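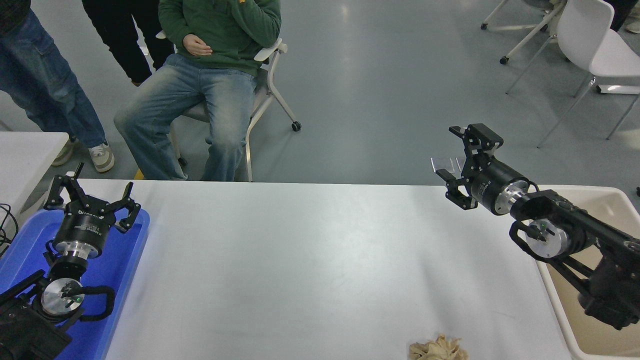 Wiping down a shared white worktable

Updated 02/09/2026

White tabletops show every smear, and a table with trays at both ends collects most of its dirt along the tray rims. The procedure below covers a long table used by several people and takes 17 minutes.

What is needed

Two soft cloths, one for washing and one for drying
Mild dish soap
A bucket of warm water
A plastic scraper

Step 1. Clear the middle
Move small items into the trays. Assign each tray a fixed purpose by color – blue for items in use, cream for items to be put away – and keep to it.

Step 2. Dry pass
Shake out the cloth and fold it in four. Work from the far edge toward the near edge in straight, overlapping strokes. Turn to a clean face when the cloth starts to drag.

Step 3. Wash
Add one teaspoon of soap to the bucket. Wring the cloth until it no longer drips. If the table has a soft cover, smooth the creases outward with a flat hand first, as dirt settles in the folds.

Step 4. Rims
Run a cloth-wrapped fingertip along the outside of each tray. Use the scraper only on dried residue, held nearly flat.

Step 5. Dry
Dry with the second cloth. Leave the surface clear until no damp patches remain.

Storage of cloths
A crumpled cloth left on the table dries stiff and leaves lint. Hang it open on a rail. At the Standlow workroom the cloths are numbered, and number 96 onward are for floors only.

Rolling chairs should be pushed back before Step 2. Check the casters for thread every May.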